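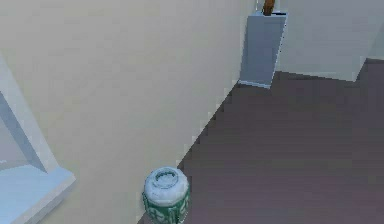
Nement navigation run: stalled beside the jar

4 December 2018

Run 749 in the Kassab simulator ended on a timeout. The agent entered the corner with the green and white jar, turned toward the wall and stayed there for 1,811 steps. No crash, no error in the log.

The fault is in my collision check. It zeroes the forward velocity on contact but never passes the contact flag to the planner, so the planner keeps sending the same command. The stepped edge where wall meets floor is a rendering problem – I have filed it separately.

The fix is eight lines. The planner now gets the flag and backs off after 59 blocked steps. I have not rerun the full Arkalmont set yet. The hardware build stays on hold until that finishes, as it shares the same check.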